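Antes de comprar la pinza, pregunta quién la va a limpiar

Llegué a las oficinas de Hekar con mi lista de preguntas y la idea de hablar de precios. Salí dos horas más tarde hablando de tornillos, de licencias y de cuánta gente hace falta para que un brazo no se quede parado en un rincón. La responsable de compras (me pidió que no pusiera su nombre, y lo respeto) lleva el presupuesto de automatización de la casa y tiene fama de decir que no. «Digo que sí muchas veces», se defiende riéndose, «pero pregunto el precio entero».

¿Y qué es el precio entero? Ella abre una hoja de cálculo y me la va leyendo. El brazo, la pinza, los dedos de recambio, el armario eléctrico, la formación. Y luego una línea que a mí se me habría pasado: las horas de simulación. En Hekar no firman ningún pedido sin haber probado antes la pinza en un entorno virtual, sobre mesas, suelos y objetos parecidos a los que se va a encontrar. «Un dedo demasiado ancho se ve en pantalla y no me ha costado nada», me dice. Bueno, nada no: la licencia de Plukititz es anual y la pagan en septiembre, que ya es mala fecha para todo.
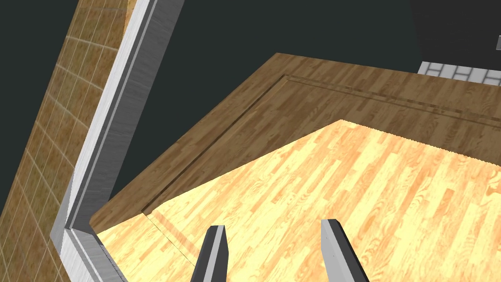

Bíró no lo ve tan claro y lo suelta en cuanto se incorpora a la charla: que la simulación está muy bien para descartar, pero que con ella sola no compraría ni un cable, y que el presupuesto tiene que guardar dinero para una prueba física con la pinza alquilada. Ella asiente y le da la razón a medias. El alquiler lo tienen previsto, 20 días, y de ahí no piensa pasar.

Le pregunto entonces por el error que más se repite. «Gastarlo todo en el primer pedido», contesta sin pensarlo. Su regla es dejar 70 de cada 100 euros para el equipo y guardar el resto para lo que venga, y algo viene siempre. Me cuenta que una vez pidieron 200 juegos de almohadillas para unos dedos que se cambiaron al trimestre siguiente. Ahí siguen, en una estantería. «Si conoces a alguien que las quiera, se las regalo».
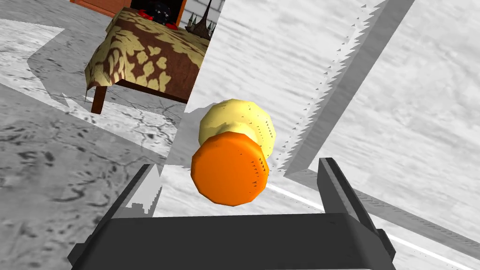
Yo venía con otra duda, bastante más casera: si alguien parte de cero, ¿compra una pinza cara o dos baratas? Pues depende del catálogo de objetos, dice, y me obliga a hacer la lista antes de seguir. A ella le gusta empezar por los incómodos, cosas como esa botellita amarilla de tapa naranja, que es rechoncha, se estrecha en el cuello y encima está inclinada. Con eso se habla de apertura y de forma de los dedos, y solo después se piden ofertas. Siempre 2 como mínimo, y con el plazo de entrega por escrito. Jirnine, el proyecto que preparan ahora, tuvo que rehacer el calendario entero por un plazo prometido de palabra.

También le saco el tema del mantenimiento (confieso que por el título que ya llevaba en la cabeza). Se pone seria. Quiere un nombre junto a cada equipo, una persona con horas reservadas para limpiarlo, revisarlo y apuntar lo que falla. Si el departamento que lo pide no puede ceder esas horas, la solicitud vuelve a la bandeja. ¿Y se enfadan? «Muchísimo. Luego me traen el nombre».

Antes de irme le pido una cifra orientativa para una empresa pequeña y no hay manera, no me la da. Me manda a hacer la lista de objetos y a llamarla cuando la tenga. Llevo ya media página.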